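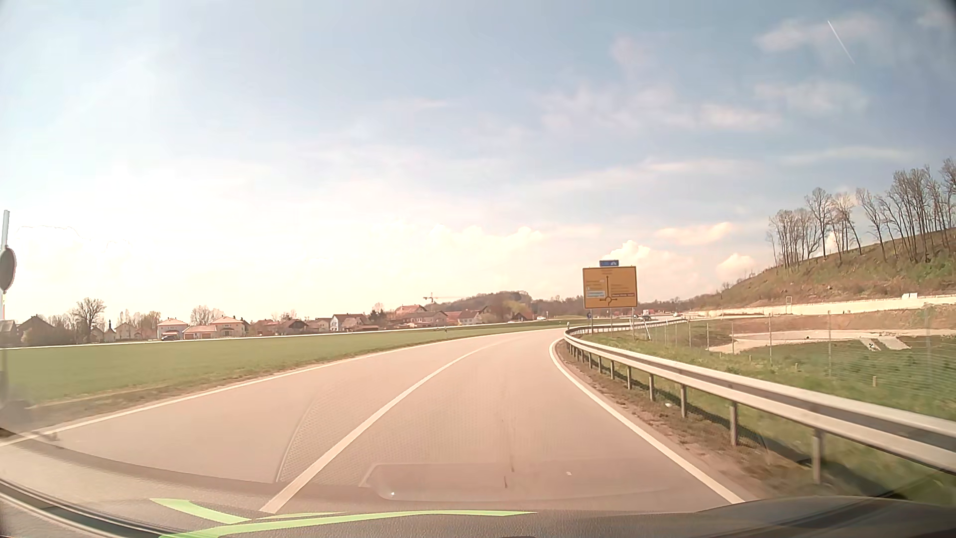 Fig. 3. Two-lane approach, right bend, roundabout sign ahead.

4.2 Handover before a roundabout — Taltix lane assist

1. Hands on the wheel before the bend. Both hands.
2. Check the lane icon. Solid = center line and edge lines tracked. Blinking = take over now.
3. Roundabout sign in view: press RESUME MANUAL. Wait for 2 beeps.
4. No beeps? Brake lightly, assist drops out. Log it as a code 48.
5. Drive the roundabout yourself, all exits. Re-engage only once your back on a marked lane.

Note: Low sun and windshield reflections can hide lane paint from the sensor. Clean the glass inside and out before each shift.

CAUTION: Do not rely on the guardrail as a lane reference. Assist reads paint only.

CAUTION: 3 missed handovers in one shift — stop, park, call Renu Pandey. Do not restart the sytem yourself.

Rev. Jul 11, 2025, O. Mihăilă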